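How Do You Teach a Robot to Tidy Up?

You might think a robot already knows how to pick up a block. It doesn't, poor thing! Somebody has to show it, in much the same way a grown-up once showed you how to tie your shoelaces (and probably had to show you again the next morning).

There are two favourite ways of doing this. In the first, you hold the robot's arm and gently move it yourself, while the robot remembers how every joint bent along the way. In the second, you sit a little way off with a controller, and the arm copies whatever your hands do. That's called remote control, or teleoperation if you like long words.

At Tusik, the lesson is about foam cubes and bins. Foam is a lovely thing to practise with, as it squashes a little when you squeeze it. One go isn't nearly enough, so the teachers do it 400 times, with the cubes in different spots and all their different colours mixed about.

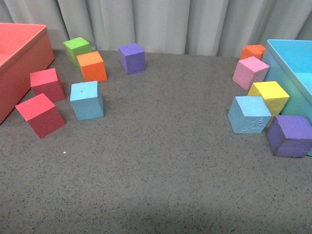
Mina asked whether the robot gets bored doing it over and over, and whether it learns from the goes where the cube gets dropped. Robots don't get bored, Mina, but their teachers certainly do, so they stop for a snack! As for dropped cubes, some teachers throw those goes away, and others keep them so the robot can learn how to try again.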